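Unit 8: Entryway storage, and whether it earns its floor space

Reading before class: the Hillus handout on small-home layouts, pages 14 to 34. Skim the Ankrah piece if you have time. I find it too pleased with itself, but the floor plans are good.

## The claim

Most storage advice says the same thing: give every object a home and people will put it there. I'd like you to doubt this. The advice usually comes from someone selling the home.

Ukel's catalog says a small rack by the door "ends the shoe pile." Their test ran in showrooms, with staff who were paid to be tidy. Sotico makes a weaker claim, that a rack makes the pile smaller, and I can live with that one.

## Things to check before you believe a rack works

- **Reach.** Can you put a shoe on it while holding a bag? If you have to bend and aim, the shoe stays on the floor.
- **Shelf depth.** Measure a real pair, heel to toe. The catalog unit assumes 380 mm, and plenty of racks are shallower.
- **Shelf material.** Wire marks soft soles. Fabric is kinder, but it holds grit and may sag. Press on the middle before you judge it.
- **The lower shelf.** People treat it as dead space. Ask how often it gets used, then go and look.

## Direct and indirect placement

Direct placement means the shoe goes from foot to shelf. Indirect placement adds a stop – the shoe is set down, then moved later. Designers draw the first kind. Households mostly do the second, and "later" can be a long time. 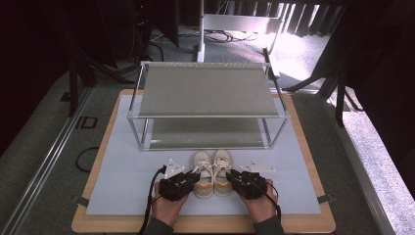 The gap between floor and shelf matters more than the number of shelves. A rack can be well made and still lose to the bare patch in front of it. Take the cream and mustard sneakers: side by side, toes toward the rack, laces in bows, and still not on either of the two grey fabric shelves. Is that a tidy pair or an untidy one? Hillus would count it as stored. I wouldn't.

## For next time

Sketch your own entryway and mark where shoes sit at 8 in the evening. Don't clean up first. Bring one sentence on whether a rack would change the sketch, and be ready to defend it.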